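How I get a stuck drawer sliding again

I pull the drawer all the way out (empty it first, please!) and rub a plain candle along both runners, four or five passes on each side. Then I wipe off the crumbs and slide it back in.
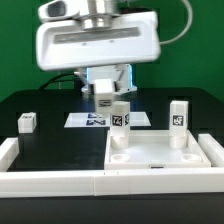 Small white cube, green backdrop

If it still sticks, look for shiny spots on the wood, sand those lightly and wax again. I did my whole Gunton dresser this way in February and it still glides!

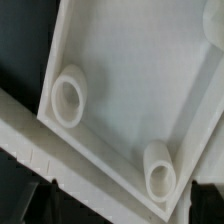
Can I use cooking oil in place of wax?
I'd skip it, as oil gets sticky and collects dust. A bar of dry soap works fine.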